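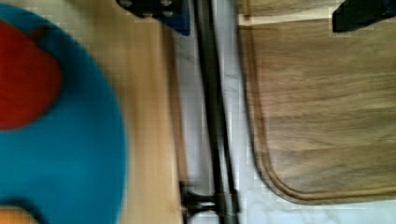
Gulline 3743은 유리 상판을 쓰는 평판형 주방 저울이다. 본체가 얇고 상판과 표시창이 한 장의 유리로 이어져 있어 닦기는 쉽지만, 표시창이 상판 앞쪽 가장자리에 바짝 붙어 있다. 사진의 파란 접시처럼 둥근 식기를 올릴 때는 숫자가 가려지지 않는지부터 확인해야 한다. 접시를 뒤로 밀면 읽을 수는 있는데, 그만큼 하중 중심이 상판 중앙에서 벗어난다. 깊은 볼이나 냄비는 바닥이 좁아 이 문제가 덜하다.

로드셀은 모서리마다 하나씩 총 4개가 들어 있다. 측정에는 Paterson 200g 분동을 썼고, 비교 대상은 그동안 쓰던 Stilley 저울과 비슷한 가격대의 Brovus 저울이다. 세 제품 모두 같은 자리에 놓고 전원을 켠 뒤 표시가 안정될 때까지 기다렸다가 쟀다.

중앙에 분동을 놓았을 때 3743의 표시값은 분동의 공칭값과 일치했다. 오른쪽 뒤 모서리로 옮기면 2g 낮게 나왔고, 나머지 모서리에서는 차이가 없었다. 빵 반죽에 들어가는 밀가루나 물을 재는 데는 지장이 없다. 이스트나 소금처럼 양이 적은 재료라면 상판 중앙에 작은 용기를 두고 재는 편이 낫다. Stilley는 모서리 오차가 더 컸고 Brovus는 3743과 같은 수준이었다.
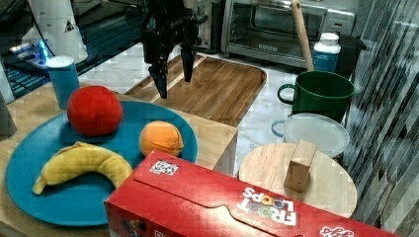
설치면과 수평

설치면의 영향은 예상보다 컸다. 단단한 석재 상판에서는 영점이 흔들리지 않았지만, 나무 도마 위에 올리면 재부팅할 때마다 값이 조금씩 달라졌다. 테두리가 솟은 도마에서는 발 하나가 턱에 걸리는 일도 있었다. 고무발의 높이 조절 기능은 없다. 설명서에는 평평한 곳에 두라고만 적혀 있고 수평 기포도 달려 있지 않다. 행주나 실리콘 매트 위에서는 쓰지 않는 것이 좋다.

용기 빼기 버튼은 정전식이다. 젖은 손가락에는 반응이 늦고, 반대로 상판에 물방울이 떨어지면 저절로 눌리기도 한다. 반죽 중에 누적값이 사라지는 것은 꽤 번거로운 결함이다. Brovus는 같은 기능을 물리 버튼으로 처리하므로 이런 일이 없다.
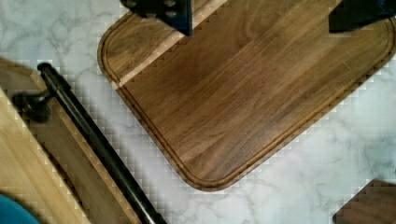
사진 제공: 필자

물이나 육수를 다룰 때 아쉬운 점은 상판 둘레에 턱이나 홈이 없다는 것이다. 홈을 판 도마라면 흘러나온 액체를 어느 정도 가둘 수 있지만, 3743의 상판에서는 그대로 가장자리까지 흐른다. 밑면의 건전지 덮개에는 패킹이 없다. 액체를 잴 때는 눈금이 목표치에 가까워지는 구간에서 천천히 부어야 하며, 표시 갱신이 반 박자 늦는 점도 감안해야 한다. 세 제품 가운데 갱신이 가장 빠른 것은 Stilley였다.

자동 꺼짐은 무조작 상태를 기준으로 작동한다. 무게가 변하고 있으면 시간이 연장되지만, 재료를 손질하느라 손을 멈추면 꺼지고 영점도 초기화된다. 시간을 바꾸는 설정은 없다. 단위 전환은 뒷면 스위치로 하며, 마지막에 쓴 단위는 건전지를 갈아도 유지된다.

보관은 세워서도 가능하다. 다만 유리 모서리에 보호 테가 없으므로 금속 기기 사이에 끼워 두면 이가 나갈 수 있다. 발열 기기 바로 옆도 피해야 한다. 오븐 옆에 세워 두었다가 바로 꺼내 쓴 경우 영점이 한동안 안정되지 않았다. 조리대 공간이 부족하다면 서랍 맨 위 칸에 눕혀 두는 방법을 권한다. 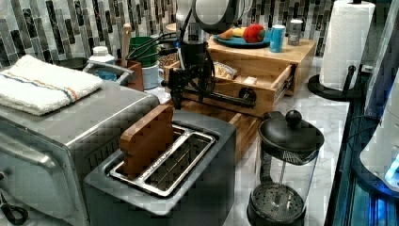 토스터와 토스터 오븐이 놓인 조리대.

중앙 정확도와 청소 편의성만 보면 3743은 값을 한다. 액체 계량이 잦거나 젖은 손으로 조작하는 일이 많다면 Brovus 쪽이 맞는다. Stilley는 응답 속도 외에는 고를 이유가 없었다. 필자는 제빵용으로 3743을 계속 쓰고 있고, 용기 빼기 버튼 위에는 투명 필름을 한 장 덧붙여 감도를 낮췄다. 건전지는 동봉품을 한 번 교체했다.

장점: 중앙 정확도, 얇은 두께, 닦기 쉬운 상판
단점: 물방울에 반응하는 버튼, 가려지기 쉬운 표시창, 바꿀 수 없는 자동 꺼짐 시간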